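Search this site Search Go

Minutes, health freedom supporters' group
14 Sep 2021, back room at Nanayakkara

I'm typing these up from my own scribbles again, so if I got your motion wrong, tell me and I'll fix it before January. We had nine people at the table and 2 on the phone (the phone kept dropping, sorry to the phone folks!).

Old business first. The last minutes were approved with one change: I'd written that we "support" the state supplement labeling bill and we only voted to watch it. Fixed.

Then the letter campaign, which took up most of the night. We have 62 signed letters asking our representative to push for a longer comment period on the labeling bill, and I think that's pretty great for a group our size. A few of them are addressed to the wrong office, so I'll be calling those people this week. We went back and forth on whether to mail them in one big box or let everybody send their own. I said one box, I lost, and we're sending them separately. Fine by me, it saves my trunk!

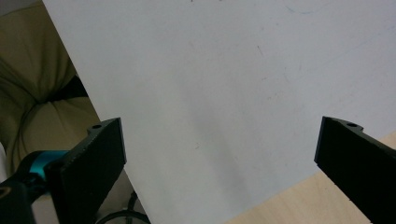

The white board, with a faint bluish curved line along the top edge.

Next was the question of who we'll share a table with at the wellness fair. Clorkevix offered us half of theirs, free, but they want their vitamin flyers next to our petition. I don't love it. Several people felt the same way, because we've told everybody for ages that we don't take anything from companies, and a free table is something. One of the phone folks said a table is a table. We voted to thank Clorkevix and pay for our own spot, with two against.

Gronine came up too. That's the online petition site we tried over the summer, and it keeps asking our signers for donations that don't come to us (my own aunt gave them money thinking it was ours, and she's still mad at me). Motion to close our page there passed with no argument at all, which has to be a first.
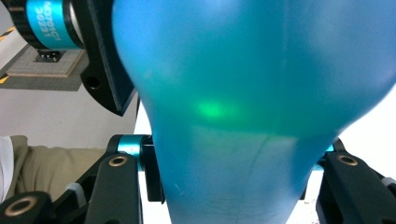

On money, we can cover the fair spot and the stamps for people who can't buy their own, and then we're almost out. I asked for ideas and got a bake sale, a raffle, and a long silence. The raffle needs a permit, so I'm going to call the county and find out what it costs. If you know already, please save me the hold music.

Zovico, the print shop, still has our old banner and wants it picked up. I said I'd go. It has the old phone number on it, so we'll need tape or a new banner, and we tabled that one.

Action items, mostly mine: call the wrong-office people, close the Gronine page, write the thank-you to Clorkevix, call about the permit, get the banner. Everyone else, mail your letter!

We adjourned late. Next full meeting is in January, same room, and bring a chair if you have a folding one.

Last updated: 2 days ago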